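**Ticket: truck scale at Silthorpe elevator reads heavy on the outbound side**
Opened by: Dorota Kwiatkowski
Status: still open, downgraded to "watch"

Mon 23 February

OK, starting this log because I'm tired of telling the same story over the phone. Our outbound scale is reading heavy on empties. A truck comes in, dumps its wheat, rolls over the outbound deck and weighs more than its own tare card says it should. Drivers noticed before we did, naturally, because a heavy empty means they get paid for less grain than they hauled. The first one to complain was 95 pounds over. I figured mud. Then the next truck came through with the same problem and no mud on it at all.

What I've tried so far:

- Zeroed the indicator with nothing on the deck. It takes the zero fine and holds it.
- Swept the deck and blew out the gaps at both ends. Got a good bucket of wet chaff out of the north gap. Felt great about that. Changed nothing!
- Power cycled the indicator and the ticket printer.
- Swapped the printer cable, which I know has nothing to do with weight, but it was bugging me.

Cyprian from Olszewski (they did the install, and they still have our service contract) called back before lunch and asked whether the error grows with the load or stays put. Fair question. I ran the yard loader over both decks, inbound first and then outbound, and wrote everything on the back of a seed bag. Inbound matched the loader's card. Outbound was heavy, and it got worse toward the north end. With the loader parked right over the last section I was seeing 700 pounds too much, so whatever's going on, it isn't a steady offset.

He says that points to one corner and not the indicator, and asked me to open the junction box and look for water. I did. Dry as toast, desiccant pack still blue, all the glands tight as far as my fingers can tell. 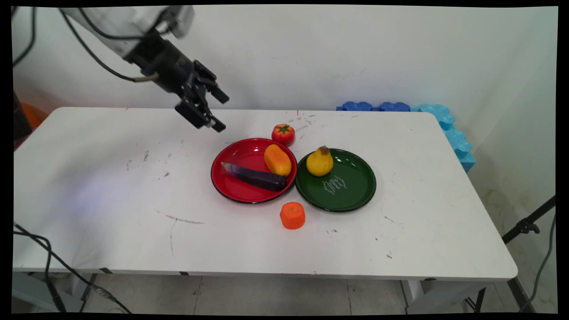
Next up was the cell cable on section 2, at the north end. Cyprian wanted me to follow it from the junction box to the cell and look for rodent damage or a pinch. I crawled under with a flashlight and an old feed sack to lie on, and it took me most of the afternoon because somebody (me, last October) stacked the spare pit grates in front of the access hatch. The cable is supposed to hang in an easy loop and drop down to the cell without pulling on anything, pretty much the way that black one runs down the side of the wrist to the little metal fitting on the gripper. Ours doesn't do that. It comes out of the conduit tight as a banjo string and goes over the edge of a steel bracket before it reaches the cell. The jacket is flattened where it crosses, and I can feel a ridge. I couldn't see bare wire, but I also couldn't get my head far enough in to swear to it.

I loosened the clamp, pulled some slack through from the conduit side and taped a piece of old hose over the bracket edge. Re-zeroed. Ran the loader again.

Result: better at the north end, but not right. It used to climb steadily as I rolled toward the last section, and now it's fine most of the way and then jumps. Twice it jumped and came back while the loader was just sitting there with me in it, not breathing. Sent all of that to Cyprian.

His answer, pasted so I don't garble it:

> Jumping is good news for us – that sounds like a damaged conductor and not a bad cell. I'll bring a cable and a cell both. Please don't weigh outbound on that deck until I've been there.

So for now every truck weighs in and out on the inbound scale. It means they have to loop back around past the dryer, and yes, there's a line, and yes, I've heard about it. The Plendmont trucks are the worst for it since they come in bunches. If you're working the window, please write "IN/IN" on the ticket so I can sort them out later.

I've also pulled the outbound tickets from the last 16 days and put them in the blue folder. Anything where the empty weight is over the tare card gets a second look, and Arville has already said the office there will do the corrections if I send the list over. I'm not guessing at the numbers myself.

Still to do:

- Olszewski to replace the section 2 cable, and the cell if it tests bad
- Proper cable clip at the bracket – the hose is a hose, please don't leave it
- Corner test with real test weights before the deck goes back in use
- Move the pit grates (me)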